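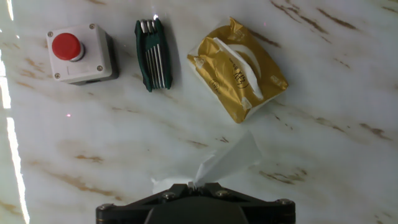
Prirkholm Hut Walking Club, Trips Section

Search the list archive
Go

Re: Coast route to Brirnolcombe, November 2019

Pfeiffer wrote:
> Is the north path open again? We have 5 people and
> would like two nights in the hut at the far end.

The north path is open. It was closed in August after the rockfall and the marked line now goes higher, up to 659 meters at the pass. The full walk is 31 kilometers. Most groups split it in two and sleep at the lower hut.

Bring your own gas. The stove there takes screw-on canisters only. 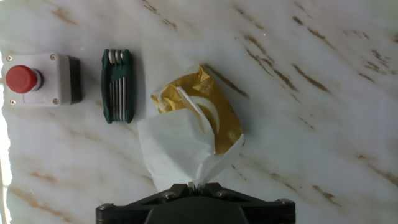
> Do we have to book the hut ahead?

Book through the club office and pick up the key in Prirkholm before you start. The far hut has six bunks, so your group will fit.

The Danerora boat is not running this season. Plan on the bus back.

Wolfram Teuber
Trips Section

Recent on this list
Bus times from Brirnolcombe
Lost: gray wool hat, lower hut
Map sheet for the pass, new edition
Winter key deposit

Contact the list owner | © Prirkholm Hut Walking Club | Back to top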